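3.2 Surface Wear and Color Retention in Painted Wooden Blocks

The second part of the study dealt with painted wooden blocks used in preschool classrooms. Blocks of this type are handled daily, washed often and stored in open bins, and the paint is usually the first part to show its age. Earlier work by Bassey and Mokoena compared whole sets and gave each set a single wear score. We scored each face of each block separately, as faces cut across the grain and faces cut along it take up paint differently.

Blocks were collected in May from 19 classrooms in the Grumau district. Teachers were asked to set aside blocks that had been in regular use for at least one school year. In all, 600 blocks were scored. Sets that had been repainted by the school were left out, as were blocks with a clear varnish over the paint. Each block was wiped with a damp cloth, left to dry overnight at room temperature and scored the next morning by two raters working apart. Where the raters differed by more than one point – this happened with 23 blocks – a third rater made the final decision.

Raters used the five-point Mnguni scale, in which a score of 1 means an even coat and a score of 5 means bare wood over most of the face. Two changes were made to the scale. Visible grain under an unbroken coat was recorded as a separate item and did not raise the wear score. Edges were also scored apart from faces, following a suggestion by Xaba, who found that edge wear in painted toys can run well ahead of wear on the flat surfaces.

Color was judged under a daylight lamp against printed cards. Red blocks were the hardest to match. Faces of the same block often looked like different shades when the light came from one side, and raters were told to turn the block and judge every face at the same angle to the lamp.

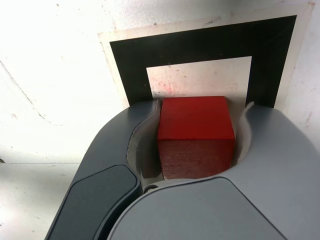 Figure 4. Red wooden cube with a smooth top face and fine vertical grain visible on the front face.

Grain was recorded on at least one face in about 60 percent of the blocks. It showed no clear link with the wear score of the same face. Edge scores were higher than face scores in most classrooms, and the gap was widest in rooms where blocks were stored loose in deep bins. Results by color are given in Section 3.3.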